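A visit to the Hastel woven goods works

The Hastel works opens its doors to the public once a year, in May, and this time I managed to get a place. Tickets are free but you have to book, and groups are kept to 30. I went with my cousin Intan Pelupessy, who is refitting a guest house and wanted to look at screens and blinds before ordering any.

The works is at the far end of the Kuster estate, past the tile merchants. Parking is on the left behind the bus shelter and was full by half past nine. We left the car on the road and walked back. There was a desk inside the gate where they ticked off names and handed out ear plugs, a paper badge and a sheet with a plan of the site.

Hastel started as a matting firm. It made floor mats and chair seats from paper cord and rush, and the first shed, which is still in use, was put up for drying the rush. The rush work stopped long ago. These days the firm makes woven panels for room dividers, window blinds, cupboard doors and a small line of baskets. It employs 80 people, most of them in weaving and frame making.

Our guide was Wahyudi Pelupessy (no relation, though he and Intan spent a while checking). He has worked on the looms and now runs the sample room. He spoke clearly and didn't rush anyone, and he let people stop and ask questions at each machine.

The tour began in the yarn store. Paper cord arrives on large reels and is kept at an even humidity, as it goes slack in damp air and snaps when it is too dry. The reels are marked with a dye batch number and the firm tries not to mix batches within one order. Wahyudi had two offcuts in what was meant to be the same beige. Side by side by the window the difference was plain.

Next was the loom hall, and the ear plugs were needed. Eight looms were running. The oldest, known to everyone as Rikik after the noise it makes, is kept for narrow widths and short runs. The newer ones take a pattern from a file, but the cord still has to be threaded by hand and a change of pattern can take most of a shift. We saw pattern 3751 being set up, a plain ground with a darker slip at intervals. It was ordered by a hotel and there were 683 metres to do.
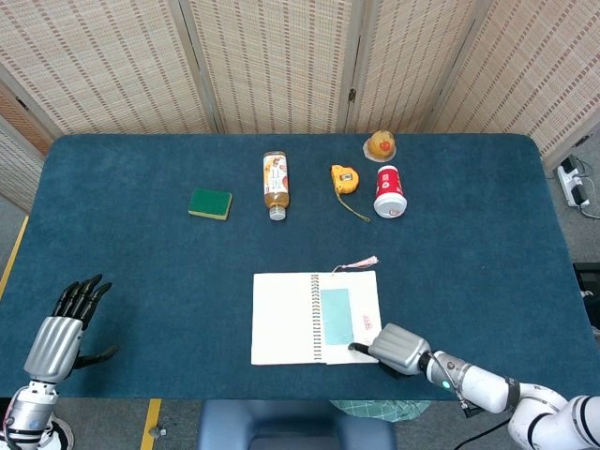
Frames are made in a separate building across the yard. Timber is cut, planed and jointed there, and the woven sheet is stretched over the frame and held with a thin strip pressed into a groove. Intan's main question was about folding screens, as she needs something to divide a breakfast room and has had a cheap one fall apart. Wahyudi told her to look first at the hinges and only then at the weave. On a four-panel screen like the beige and cream one behind the teal table, the small dark metal hinges sit on the frame between the panels and take the strain each time it is folded. He suggested checking the screws at the end of the first month. He also said a pattern with small brownish flecks in rows is kinder in a busy room than a plain one, where every mark shows.

The finishing room was the part I liked best. Two women were going over blinds with small scissors, trimming stray ends. A sealing coat called Anisex goes on after that, brushed for screens and sprayed for blinds. The smell was strong and we did not stay long. It needs a night to dry before anything can be packed.

Tea was served in the old rush shed, with sandwiches and a very good ginger cake. There was a sales table with seconds and ends of rolls at low prices. I bought a length of grey weave to mend a cupboard door. Intan took a folder of samples and the price list, and was told that screens made to measure take six weeks.

The tour lasted just under two hours. Most of it is level, but there are steps up to the loom hall and no lift. Children under ten are not allowed in the frame shop. Booking for next year opens in the spring, and the baskets sell out before lunch.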